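How I season a new carbon steel pan

I got a Bremska skillet in December and managed to wreck the first coat of seasoning inside a week (eggs, too much heat, don't ask). So I stripped it and started over, and this time it came out great! This works for any bare carbon steel or cast iron pan.

First, get the factory wax off. Hot water, dish soap, a scrubby sponge and a good bit of elbow grease. Mine took 2 rounds before the water stopped beading up. Dry it with a towel and then set it on a low burner for a few minutes.

Next comes the oil – and please use less than you think. Put half a teaspoon of grapeseed oil on a paper towel, rub it all over, inside, outside and handle, then take a clean towel and wipe it off like you put it on by mistake. Sticky pans come from skipping that second wipe.

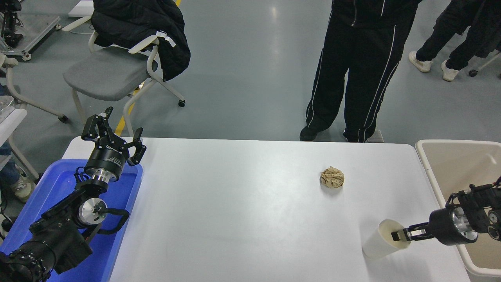 Lindsay Sutcliffe wrote in to ask whether flaxseed oil is better, as the leaflet with her Wukach wok says to use it. I tried it once and it looked gorgeous for a while, then came off in flakes. I'd stick with grapeseed or plain canola.

Now the oven. Heat it to 499 degrees if yours lets you type that in like mine does, or 500 on a regular dial. Pan goes in upside down for an hour, then leave it in there with the door shut until it's cool enough to touch. Open a window, it will smell!

Do the oil and the oven 3 times in total. The color goes from bronze to a patchy brown and then darker, and patchy is fine.

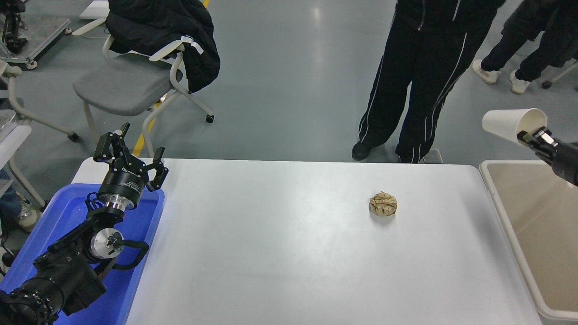
Crumpled paper on a white table

For the first few meals, cook something fatty. I did potatoes, then more potatoes. Keep tomatoes and vinegar out of it for now, and after washing, dry it on the burner and rub in one drop of oil before you put it away.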